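Teker Steam Station, Floor Model

Sold by Cerside Laundry and Linen Supply
Price: $591
Availability: in stock, ships from our own shelves
Page last checked: 2020-08-19

We held out on carrying this one. Every floor steamer that comes through our door claims to replace an iron, and every one of them goes home with a customer who still owns an iron six months later. The Teker is a better machine than most. It doesn't replace your iron either.

If you hang a lot of shirts, drapes or costumes and you're tired of a small handheld that spits and runs dry, read on. If you want a knife crease in dress pants, close this page and look at our pressing section. We'd sooner lose the sale than have it come back in a box with wet packing.

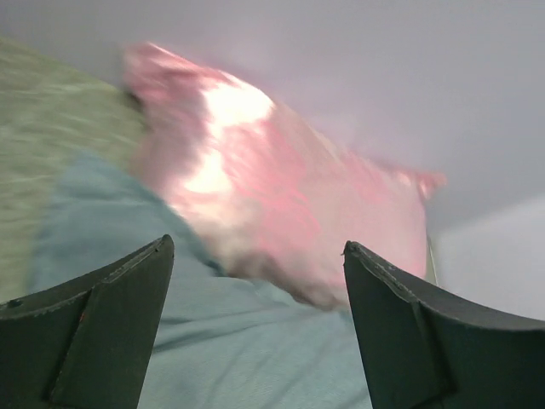
What the box says, and what we think

"Ready in seconds." From a cold start with a full tank, you'll wait long enough to find the hanger, hang the garment and fix the collar. That's a perfectly fine warm-up time and we don't know why the box has to dress it up. Leave the head on its hook until steam comes steadily. If you squeeze early you'll get drips.

"Professional power." The rating plate says 2,000 watts. Plenty of cheap steamers say the same. Wattage tells you what the heater draws from the wall and very little about how dry the steam is when it reaches the cloth, and dry steam is what you're paying for. The Teker does well here, and we put that down to the wide hose and the shape of the head. Keep the hose up off the floor. Any dip in it collects water.

"Kills germs and allergens." There's no test report in the box and none came when we asked for one. We don't repeat this claim and you shouldn't buy on it.

"Safe on all fabrics." No. Keep it away from waxed cotton, most leather, suede, and anything glued. Velvet should be steamed from the back. Silk is usually okay at the low setting with the head held off the cloth, but try a hem first. Water spots on silk are hard to shift and we can't refund a blouse.

"Rated five stars." The maker advertises 1,398 customer reviews. We read a good many before ordering. A lot were written the week the thing arrived, which is a nice time to review a steamer. Scale takes longer than that to show up.

What it does well

Long drapes, already hung. You can work from the top down without stopping to refill, and the weight stays on the floor where it belongs. Linen shirts that only need to look cared for. Wool jackets, which come up beautifully with a pass of steam and a night on a wide hanger. Bed skirts, tablecloths on the table, slipcovers on the couch.

What it does badly

Plackets, cuffs, pleats and pocket flaps. Heavy cotton that was left balled up in a dryer. The little board that clips to the pole is supposed to help with all of these. It wobbles, and we'd leave it in the bag.

Specifications

Type: floor-standing garment steamer with pole and hose
Power: 2,000 watts, standard household plug
Steam settings: low and high
Tank: lifts out, fills at the sink
Pole: telescoping, with hanger hook
Included: steam head, fabric brush, clip-on board, hand mitt
Not included: water filter, descaler, spare gaskets
Warranty: 3 years on the heater, one year on everything else

Look at that warranty line again. The heater is the part least likely to fail. In our experience with machines built this way, the first things to go are the hose cuff and the tank gasket, and those get a single year. We keep Orlandini gaskets behind the counter that fit the Teker tank. They cost very little, and you should put one in the drawer on the day you buy.

Water

The manual says tap water is fine. It also says that damage from scale isn't covered. Put those two sentences side by side and decide for yourself. If your kettle turns white inside, use distilled, or half and half at the very least. Don't add scented water, vinegar or anything sold as "ironing perfume." Vinegar is for descaling with the machine off your clothes, and you have to flush it through with plain water afterward until the smell is gone.

Empty the tank when you've finished. Empty the boiler too, through the plug at the base, if the machine will sit unused for any length of time. Let it cool all the way down first.

Compared with the Sotton

People always ask. The Sotton floor steamer costs less and has a smaller tank, a narrower hose and a pole that leans. For one or two shirts before work it's enough, and we tell people so. Where it struggles is the second half of a big job, when the steam gets wetter and you start seeing dark patches on the cloth. If you can't think of a big job you do regularly, get the Sotton and spend what's left on decent hangers.

We don't sell the "pro" version of the Teker. It has a second pole and a different color of plastic. As far as we could find, the heater and hose are the same.

Customer remarks

We post these as they come in, grumbles included. We cut only for length. 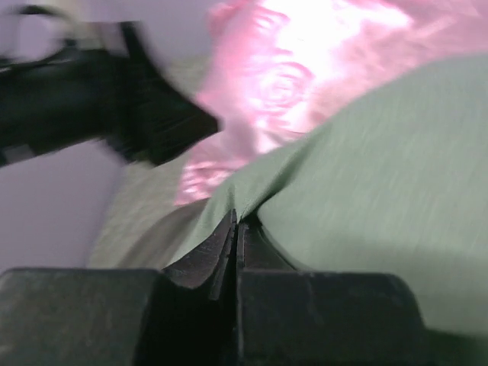 Cinzia Martinelli: Mine has been going since December and I'd say your page is a bit hard on it. I do all my drapes and my daughter's choir robes and I haven't plugged the iron in for weeks. You're right about the board though, it's useless. My complaint is the cord, it's too short for the front room and the manual says no extension cords.

Our reply: The cord is short, and we should have said so. It won't reach across a large room. Stick with what the manual says about extensions. As for the iron, we'd like to hear from you again after another winter.

Nouhaila Kabbaj: Does the mitt do anything? I got steam right through it on the first try and now I just hold the cuff from the bottom.

Our reply: It does a little if you keep it dry. Once it's damp, heat comes straight through, so take it off and let it dry before you go on. Holding the fabric from below, well clear of the head, is how we do it in the shop.

Returns

Unused machines come back for a full refund. Once there's been water in the tank we can only exchange for a fault. Please ask us your questions before you fill it.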